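Notas do orador: "O e-mail que podia ter sido silêncio"
Palestra interna, formato curto. Versão com os cortes pedidos depois do ensaio.

Slide 1. Título
Esperar que as pessoas se sentem. Não dizer "bom dia a todos e a todas e obrigado por estarem aqui num dia tão bonito". Começar logo pelo número.
Em setembro contei os e-mails que recebi numa semana normal de trabalho: 239. Deixar o número no ar. Alguém vai dizer "só?". Há sempre alguém que diz "só?", e costuma ser da área comercial. Sorrir e avançar.

Slide 2. De onde vinham
Desses 239, exigiam de mim uma resposta 18. Os outros eram cópias por cortesia, cópias por medo, cópias por hábito e um convite para um webinar sobre como receber menos e-mails.
Explicar a diferença entre cortesia e medo, que a sala vai reconhecer depressa. A cópia por cortesia diz "achei que gostavas de saber". A cópia por medo diz "se isto correr mal, tu também sabias". Pausa. Deixar que olhem uns para os outros.
Se o riso for nervoso, não insistir. Está lá a chefia.

Slide 3. O caso Sterkeo
Contar devagar, é a melhor história da palestra.
Quando trabalhei na Sterkeo, havia uma conversa chamada "Re: Re: Fwd: cadeiras". Começou com um pedido de orçamento para cadeiras. Quando saí da empresa, já incluía a política de férias, uma discussão sobre a temperatura do segundo andar e os parabéns a uma colega que entretanto tinha tido o segundo filho. As cadeiras nunca foram compradas. Tenho quase a certeza de que a conversa continua.
Moral, dita a correr: o assunto de um e-mail é um compromisso. Quando o tema muda, muda-se o assunto. Custa quatro segundos.
(No ensaio perdi-me aqui a explicar o ar condicionado. Não explicar o ar condicionado.)

Slide 4. Anatomia de um e-mail mau
Ler em voz alta, com a solenidade que merece:
"Caros, na sequência da nossa conversa e tendo em conta o exposto, venho por este meio solicitar o vosso melhor feedback com a brevidade possível."
Perguntar à sala: quem tem de fazer o quê, e até quando? Esperar. O silêncio faz o trabalho.
Depois mostrar a versão curta: "Preciso que a equipa de compras aprove o contrato da Zoteck até quinta ao meio-dia." Apontar que ficou mais curto e que ninguém morreu por falta do "por este meio".

Slide 5. O fim do primeiro bloco
Aqui respiro, bebo água e deixo a sala descansar de mim. Se o projetor demorar a passar o slide, não fazer piadas sobre o projetor. Já foram todas feitas.

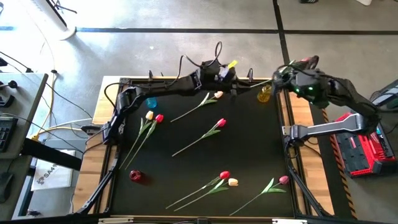

Um reparo que ficou do ensaio, e que convém ter presente antes do segundo bloco: a Boychuk respondeu que tudo isto é muito bonito, mas que lá os clientes levam a mal um e-mail sem três linhas de cumprimentos, e que a última pessoa que escreveu "Preciso disto até quinta" passou a sexta-feira a pedir desculpa ao telefone.
Dar-lhes razão, pelo menos em parte. Cumprimentar não custa nada e eu também gosto que me desejem uma boa semana. O problema começa quando o pedido aparece no sexto parágrafo, entalado entre a esperança de que o destinatário se encontre bem e os protestos da mais elevada consideração. Proposta de paz: um cumprimento, o pedido, o prazo, e depois toda a consideração que quiserem.

Slide 6. O "responder a todos"
Perguntar quem já carregou no botão sem querer. Levantar a mão primeiro, para dar coragem.
Contar o episódio da Jekus: uma mensagem geral sobre o estacionamento, enviada a 224 pessoas. A primeira resposta foi "Obrigado". A segunda foi "Por favor não respondam a todos", enviada a todos. Seguiram-se vários pedidos para sair da lista, enviados à lista. A meio da tarde alguém aproveitou a audiência para vender uma bicicleta.
Acrescentar, se houver tempo: vendeu-a.

Slide 7. A regra das 120 palavras
Durante um mês obriguei-me a não passar das 120 palavras por mensagem. Resultados, por ordem de chegada: primeiro, duas pessoas perguntaram se eu estava zangado. Depois começaram a responder-me no próprio dia. Ao fim de três semanas, deixaram de perguntar se eu estava zangado, o que também me preocupou um pouco.
Sublinhar que o limite é arbitrário. Escolhi-o porque me cabia no ecrã do telemóvel sem deslizar o dedo. Quem tiver um telemóvel maior que negoceie.
Quando não cabe, quase sempre é uma reunião, um documento ou uma coisa que eu ainda não percebi bem. Esta última é a mais frequente e a que menos gosto de admitir em público. Admitir na mesma.

Slide 8. Perguntas previsíveis
Vão perguntar pelo chat. Resposta preparada: o chat é o e-mail com ansiedade. As mesmas regras servem, tirando que lá se escreve "olá" e se fica à espera de que o outro responda "olá" para então dizer ao que se vem. Não façam isso. Digam olá e ao que vêm na mesma linha.
Vão perguntar pelas mensagens fora de horas. Responder que existe envio programado e que funciona. Não entrar na parte jurídica, que não domino, e há sempre um jurista na terceira fila.
Vão perguntar se os slides ficam disponíveis. Ficam. Seguem por e-mail.
Aguentar o riso.

Slide 9. Exercício para levar
Pedir a cada um que abra a última mensagem enviada e risque tudo o que vem antes do pedido. Dois minutos de relógio. Não comentar os textos alheios, mesmo que peçam, sobretudo se for alguém da chefia.
Se sobrar tempo, voltar às cadeiras. Se não sobrar, agradecer e desligar o microfone antes de dizer seja o que for sobre o café.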